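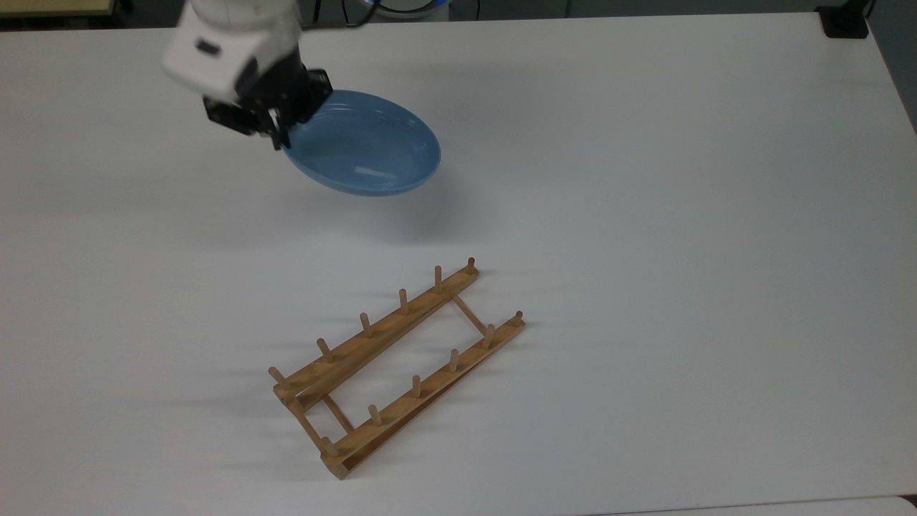 Glaze (ceramics)

A glaze is a thin layer of glass that is melted onto the surface of a ceramic object in a kiln. It closes the pores of the clay body, makes the object easier to wash and gives it color. Glazes are used on tableware, tiles, bricks, sanitary ware and art pottery. The study of glazes belongs partly to chemistry and partly to craft, and many potters learn it mostly by making tests.

Composition

Every glaze contains three groups of materials. Silica forms the glass. Alumina, which usually comes into the recipe with clay, makes the melt stiff enough to stay on a vertical wall. The third group is the fluxes, for example the oxides of sodium, potassium, calcium and zinc, which lower the temperature at which silica melts. Pure silica melts above 1700 °C, and this is too hot for almost any pottery kiln.

A potter does not normally buy these oxides in pure form. They come with natural minerals such as feldspar, whiting, talc and kaolin. Some fluxes, for example soda ash, dissolve in water and are difficult to use in a raw glaze. For this reason they are often first melted with silica, cooled and ground to a powder, which is called frit.

Color

The color of a glaze comes mostly from small additions of metal oxides. Cobalt gives blue, also in very small quantities. Copper gives green or turquoise when there is enough oxygen in the kiln, and red when there is little. Iron is the most common colorant and gives yellow, brown, black or the gray green of celadon. Pale blue can be obtained from a little cobalt, from a little iron in a reduction firing, or from a prepared ceramic stain.

The same recipe may look different on two clays. A white body reflects light through the glaze and makes the color clear, while a dark body makes it dull – this is why many potteries first cover a dark clay with a white slip.

Application

Glaze powder is mixed with water until it is like thin cream, and then sieved. The object, which has usually been fired once already, is dipped, poured, sprayed or brushed. Dipping is the fastest method and gives an even layer if the time is kept the same for each piece. The foot must be wiped clean, otherwise it will stick to the kiln shelf.

At the Gadell pottery in Brellwood, where tableware was made for 47 years, the bowls were dipped by hand with iron tongs. The tongs left small marks on the rim, which were touched up with a brush before firing. Collectors still use these marks to recognize early pieces. The later pieces, from the last 7 years of production, were sprayed and have no marks. The shade called Stisodholm blue was used there in both periods.

Firing

Earthenware glazes mature between 1000 and 1150 °C, and stoneware and porcelain glazes between 1200 and 1400 °C. The speed of cooling is also important. Fast cooling keeps most glazes clear and shiny. Slow cooling lets small crystals grow, and the surface becomes matte.

Defects

Crazing is a net of fine cracks. It appears when the glaze shrinks more than the clay during cooling, and it can begin months after the firing. Shivering is the opposite problem: the glaze is under too much pressure and falls off in chips, mostly at rims and handles. Crawling means that the glaze has pulled back and left bare clay, often because of dust or grease. Pinholes are left by gas that escaped late in the firing.

Crazing is not always unwanted. In the Minami workshop style it is produced on purpose, and ink is rubbed into the cracks to make them visible.

Safety

Lead was for centuries a common flux, because it melts low and gives a deep shine. It can pass into acid food, and most countries now limit or forbid it on tableware. Dry glaze powder contains fine silica, which harms the lungs, so it should be weighed with a proper mask and cleaned up with a wet sponge, never with a broom.

See also

Celadon
Frit
Kiln
Salt glaze
Slip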